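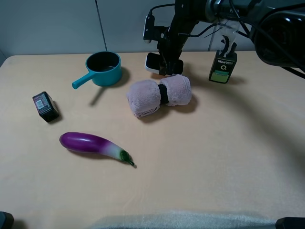
Geetha Kurian wrote to us in March that she had charged her Wieser on a Sunday-morning sort of schedule, meaning whenever she remembered, and it still got her through a long train trip with plenty left over. We get a lot of letters like hers, and we do read them all (even the ones with three postscripts)!

# Wieser Pocket Power Bank, by Ukorari

The Wieser is the power bank we always wanted to carry ourselves. It slips into a coat pocket, it charges a phone and a pair of earbuds at the same time, and it has one button, which wakes it up and shows you how much charge is left. There's no app to install and no account to set up. You plug it in and off you go.

**What you get**

- Wieser power bank with 2 charging ports
- Short braided cable, 7 inches
- Long cable, 23 inches
- Cloth pouch with a drawstring
- Printed guide in large, readable type

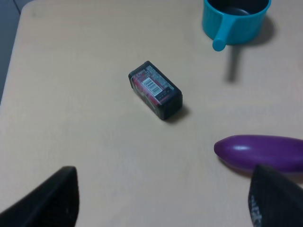
Would it work with an older phone, one reader asked, or is it only meant for the new ones? It works with both, as long as you have the cable that fits your phone. The two in the pouch are USB-C at each end, so if your phone takes something else, keep using the cable it came with and plug that into the second port, the wider one.

We're often asked about cases too, and the answer is that you can leave yours on. The Wieser charges by cable, so a thick case makes no difference unless it crowds the socket.

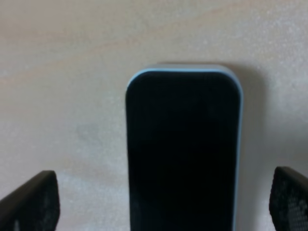
Colors took us longer than anything else, and I'm a little embarrassed to say how many evenings went into them. The Wieser comes in sand, moss and plain black, and the black one is my own favorite by a mile. I have a soft spot for a black face with a thin light blue rim running around the top corners, like the one shown here, and we're hoping to bring a trim of that kind to the next batch. If you'd like it too, do write and tell us!

**Care and storage**

Keep it somewhere dry, out of the sun, and give it a top-up every couple of months if it's been sitting in a drawer. 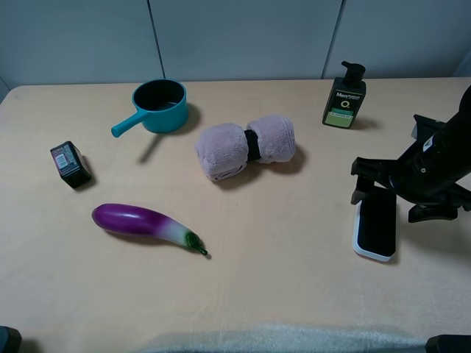

Wipe it with a soft cloth when it gets dusty, and please don't use spray cleaners near the ports. If it ever feels hot or looks swollen, stop using it and call us.

**Ordering and returns**

We ship from our Uvthorpe shop, and you have 30 days to send it back if it doesn't suit you. The Inar wall charger is sold separately and fits in the same pouch.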